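Brurier Club Handbook, Section 4: Recording a Carry Run

If you've come straight from Section 3 your head camera should be charged and your login should work. If it doesn't, find Flynn Tautahi before you go any further, because everything after this point saves to your own folder and I can't move it for you later.

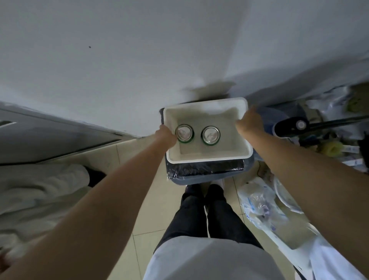 A carry run is the bread and butter of our project this year. You wear the camera, you pick something up with two hands, you take it somewhere, you put it down. The arm we're building (Rewi, if you haven't been introduced) learns its two-handed grips from these clips, so the more of you who record them at home, the better Rewi gets. I did my first dozen in the hallway outside my laundry and they were terrible! You'll be better by your third, I promise.

4.1 Before you start

1. Pick your object. Good ones need both hands and have sides you can grip in more than one way: a foam cooler, a storage tub, a big mixing bowl, a stack of folded towels. Stay under the weight limit on the inside cover.

2. Decide where it starts and where it ends. Floor to table is a classic. So is shelf to floor. Write both down on your run sheet now, while you remember.

3. Roll your sleeves up past the elbow, or wear short ones. Baggy cuffs hide the wrist, and the wrist is what the tracker looks for first.

4. Put shoes on. Closed ones, please.

5. Walk the route once with nothing in your hands.

Note: You don't have to tidy your house. Seriously, leave it. Rewi has only ever known the bench at Bolside, and a clean white bench makes for a very spoiled robot. Laundry, bags, the mop, whatever lives in that corner is fine. Just move anything you might trip on out of your actual path.

Caution: No glass, no knives, nothing hot, and no pets or little brothers as cargo. If the object has things inside it, they should be things you wouldn't mind dropping. Unopened cans are OK. An open can of anything is a no.

4.2 Setting the camera angle

1. Put the headband on so the camera sits in the middle of your forehead, just above your eyebrows.

2. Tip the camera down until it clicks twice. One click is for table work, two is for carrying.

3. Hold both hands out at waist height, as if you were already carrying your object, and look at the preview on your phone. You want both hands in view with a bit of space beyond your fingertips.

4. If you see mostly wall, tip it down more. If all you get is your own shirt, tip it back up. A strip of shirt along the bottom is normal and so are your feet.

5. Tighten the strap. It should feel snug, and it'll leave a small dent in your hair that lasts until dinner.

Note: The preview turns itself off after a while to save battery. The camera is still on. Flynn keeps meaning to change this.

4.3 Recording the run

1. Press the side button once and wait for the beep. One beep means recording, two means the card is full.

2. Hold your open hands out flat for a slow breath. We use this to line up the clip with the hand model, and a run without it goes straight in the reject folder.

3. Pick up the object at a normal speed. Please don't do the slow-motion robot impression. Everybody does it the first time (me included) and then Rewi picks it up from us.

4. Look at what you're carrying. Your eyes aim the camera, so if you look at the TV, we get a lovely clip of the TV.

5. Change your grip at least once on the way. Try fingers hooked over the rim on one side and a flat palm against the outside on the other, then swap. Mismatched grips are worth gold to us, and they're the ones Rewi still gets wrong the most.

6. Set it down, let go completely, and show your open hands again.

7. Press the side button to stop.

Caution: If the load starts to slip, forget the clip and save your toes. Mark it "dropped" on the run sheet and upload it anyway. We do use those.

4.4 Naming and uploading

1. Plug the camera into your laptop with the short cable.

2. Rename each clip with your initials, the object, and the run number, all lower case. No spaces! Tamsin Sutcliffe wrote the sorting script and it treats a space as the end of the world.

3. Check the first and last few seconds of each clip for your open hands.

4. Delete anything with a face in it, or a letter with your address showing. Mirrors and windows at night are the usual trouble.

5. Drag the folder into the Sterkness drive and leave the laptop open until the bar goes green.

We cut off uploads on Wednesday at 6 p.m. so Tamsin can start the training job before the building closes. Anything later waits for the next batch. Our target is 3,000 clips by June, and when I last looked at the sheet we had 496, so yes, I will be bugging you.

4.5 If something goes wrong

No beep when you press the button: hold it down until the light blinks, then try again.

Clip is very dark: turn on a room light and redo it. A little dim is usable, so upload one and ask me if you're not sure.

One hand keeps leaving the picture: your object is too wide for two clicks. Step back from it before you lift, or pick something narrower.

Upload stuck at 13 percent: this is a known bug. Cancel, log out, log back in, start over.

Section 5 covers labeling, and you'll need your run sheet for it, so don't recycle it yet.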